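How to Read a Lap Time Sheet After a Race

Posted 31/01/2025 by Grażyna Kaczmarczyk

Share 23 | Comments 3

Most racing series publish a lap time sheet within an hour or so of the finish. It lists every lap by every car, and it usually explains the result better than the highlights do. The first time you open one it looks like a wall of numbers. With a pencil or a basic spreadsheet you can get through it in an evening.

I'll use a regional touring car race at Cestano for this page. It was a 23 lap race with one safety car and one required pit stop. The winner was the Konard team's lead car, with the Kozłowski entry second. The steps work for most circuit races, including open wheel and endurance, though endurance sheets take longer.

What you need

Get the full lap chart, the pit stop summary and the race control messages. They are normally separate files on the series website, under "Results" or "Timing." If you can only get one, take the lap chart. Check that it says "Final" at the top. Provisional sheets sometimes have laps that are later removed for track limits, and time penalties may not be included.

Step 1: Copy the laps into columns

Put lap numbers down the left side and one car in each column. Start with two or three cars. I took the first two finishers and the Sarneo car, which finished fifth after starting near the back.

Turn every time into seconds. A lap of 1:34.2 becomes 94.2. Spreadsheets often treat minutes and seconds as a time of day, and the averages come out wrong.

Step 2: Mark the laps that don't count

Cross out or shade these:

- Lap 1, which has a standing start and traffic in it
- Any lap under the safety car, plus the restart lap
- The lap into the pits and the lap out of them
- Any lap under a full course yellow

Use the race control messages to find the yellow flag periods. They are stamped with the time of day, so you may have to match them against the leader's running total. At Cestano the safety car came out on lap 8 and went in at the end of lap 10, so laps 8 through 11 were shaded for everybody.

Don't delete the shaded laps. You'll want them again in Step 5.

Step 3: Split the race into stints

A stint is the run between pit stops. In a race with one stop there are two. Draw a line in each column where the car came in. The Konard car stopped on lap 13 and the Kozłowski car stopped on lap 17, so their second stints were different lengths and their tires were different ages when they met on the track again.

Write the stint length at the top of each block. If the series publishes tire choices, write those too.

Step 4: Work out the pace

For each stint, take the middle value of the clean laps. Most spreadsheets have a median function. I prefer it to the average because one slow lap behind a backmarker can pull an average up by a couple of tenths.

Then look at how the times change from the start of the stint to the end. Times that climb steadily usually point to tire wear. Flat times can mean the driver was saving the tires, or that the fuel burning off made up for the wear. Times that drop suddenly by half a second in the middle of a stint nearly always mean the car got past someone and had clear track.

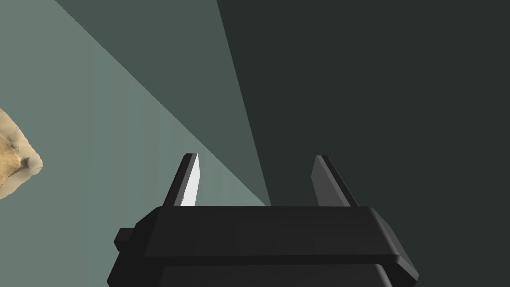 What if two cars have the same median but one finished well ahead?

Look at the laps you shaded. When clean pace is equal, the gap normally comes from the pit stop, the first lap or the timing of a safety car.

Step 5: Add up the time lost in the pits

Take the in-lap and the out-lap together, then subtract two normal laps. What's left is the real cost of the stop. It's more useful than the stationary time, which leaves out the pit lane speed limit and any delay at the exit.

Using this method, the Konard car lost 17 seconds and the Kozłowski car lost 20. The three seconds between them were more than the final margin at the flag. On pace alone the Kozłowski car was slightly quicker in the second stint, as you'd expect on fresher tires.

Do this only for stops made under green. A stop behind the safety car costs much less, and the two figures shouldn't be compared.

Step 6: Check for traffic

Look at the gap to the car ahead at the end of each lap. If it stays under a second for several laps, the car behind was probably being held up, and those laps don't show its real speed. The Sarneo car spent most of its first stint like this. Once it stopped, its times improved right away and stayed there.

You can mark traffic laps in a second color. I leave them in the median the first time through, then take them out and see what changes.

Common mistakes

Fastest lap gets too much attention. It's one lap, often set on new tires and low fuel by a driver with nothing to lose.

Another mistake is comparing cars from different classes. In mixed grids the class column is easy to miss, especially on a printed sheet.

Watch for penalties as well. A five second penalty added after the race changes the total time without changing any lap. If your laps don't add up to the official result, look there first.

I'll cover sector times in April, once the new season's sheets are up.

3 comments

trackside_pete
Useful, thanks. Do you count a drive-through as a pit stop in Step 5?

Grażyna Kaczmarczyk
I do the same subtraction but keep it in a separate row marked as a penalty.

Lorna
My sheet gives the time of day at the line and no lap times at all. I just subtracted each row from the next and it worked fine.

We use cookies to remember your settings and count visits. Accept | Manage settings

Join 614 other readers and get new guides by email. Enter your address to subscribe.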